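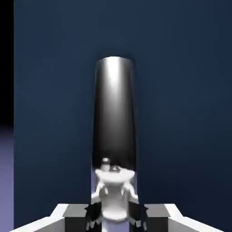

Drawer-pull fault halts Surcombe arm tests, real hardware stays off until Friday

CELADSTEAD – A run of simulated drawer-opening trials at Surcombe was stopped this week after the control software kept telling the arm to pull on a drawer it had no grip on. No one hurt, nothing broken. The trials were all in simulation. But the same controller was due to go onto the real arm in the Lodhi workshop the next morning, and that has been put off.

The fault showed up in an overnight batch of 1,000 attempts. Task is a simple one on paper. Seven-joint arm, navy cabinet with two drawers, reach the upper handle, close the fingers, pull back. The batch finished a little before 6 a.m. and the summary page came up all green, every attempt marked as a success.

That was the first clue, according to Purificación Cuesta, who runs testing at the Surcombe site. "We have never had a clean sheet on this cabinet. Not once. So I went and got a coffee and then I started opening the replays."

What the replays had in them was less tidy. In a good many of the attempts the fingers closed in front of the handle or slid off it, and the arm then carried on with the pull anyway, at full speed, holding nothing. In others it pushed forward into the drawer front first and kept pushing. The force limit should of cut in at that point. It did not. 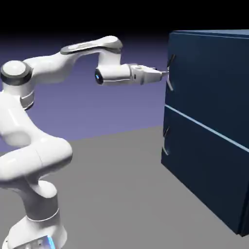 Two separate mistakes, Cuesta said, and they covered for each other. The grip check was reading the finger command instead of the finger position, so as soon as the software asked the hand to close it took the hand as closed. And the force limit had been turned off in November while someone was tuning the contact settings, and was never turned back on. The change was logged. It just wasn't looked at again.

Scoring was done off the same bad grip signal – hence the green page.

On a real arm the pull with no load is the bigger worry. The elbow swings back quick and the space behind it is where people tend to stand when they are watching the gripper. The Lodhi workshop has a fence on three sides and a light curtain on the fourth, and Cuesta said she would expect the curtain to stop the arm if anybody stepped in. She would rather not find out that way.

"The fence is for when we get it wrong. It isn't a reason to go ahead when we already know it's wrong," she said.

Anis, the team that supplies the controller code to Surcombe, sent a patch by the afternoon. It reads the measured finger gap and aborts the move if the gap is fully closed or if there is no resistance in the first part of the pull. The force limit is back on and the setting has been locked, so a batch will refuse to start without it.

A short rerun with the patch gave a much lower success rate, wich the team seemed fairly happy about. Most of the misses were on the upper handle, where the bent shape of the pull gives the fingers a poor angle. Lower drawer not tested yet.

Older results are now in question too. Any batch scored since the November change is being rescored from the replays, and the figures that went into the last progress report have been pulled from the shared page until that's done. Cuesta could not say how far off they were.

The workshop arm stays powered down for now. A review is set for Friday at 10 a.m. and if the full batch passes, the first hardware pulls will be done at reduced speed with the drawer empty. The rest of the Celadstead schedule is not affected, Surcombe said.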